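2026-01-22

Heute früher Feierabend und endlich den Sellerie verbraucht, der seit Sonntag im Gemüsefach lag. Rhiannon hatte mir ihr Rezept für Selleriesuppe mit Apfel aufgeschrieben, allerdings ohne Mengen. Ich habe die halbe Knolle genommen, zwei Kartoffeln, einen säuerlichen Apfel und 100 ml Sahne. Zwiebel in Butter angeschwitzt, Sellerie dazu, mit Brühe aufgegossen, 20 Minuten gekocht. Den Apfel erst am Ende hinein, sonst schmeckt man ihn kaum noch.

Beim Pürieren wurde die Suppe zu dick -- noch eine Kelle Brühe, dann ging es. Muskat, Salz, ein Spritzer Zitrone. Nächstes Mal nur eine Kartoffel.
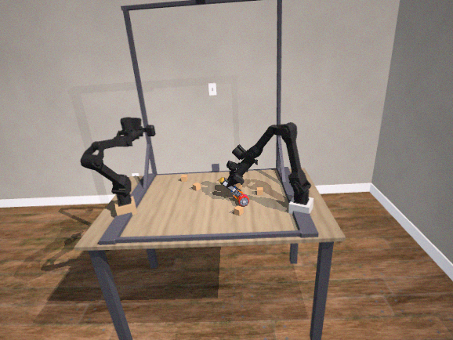 Dazu Brotwürfel vom alten Roggenbrot, bei 180 Grad im Ofen geröstet. Die erste Ladung war auf einer Seite zu dunkel, der Ofen heizt hinten stärker. Blech nach der halben Zeit drehen.

Oldřich kam gegen sieben und hat zwei Teller gegessen. Er meinte, es fehle Kümmel. Ich habe ihm welchen hingestellt, mir war es ohne lieber. Er hat ein Glas eingelegte Pflaumen vom Juni mitgebracht, die machen wir am Wochenende auf.

Rest der Suppe eingefroren, zwei Dosen, beschriftet. Die andere Hälfte vom Sellerie liegt in einem feuchten Tuch im Kühlschrank. Vielleicht morgen als Schnitzel -- Eier sind noch da, Semmelbrösel muss ich kaufen. Forough wegen des Safrans anrufen.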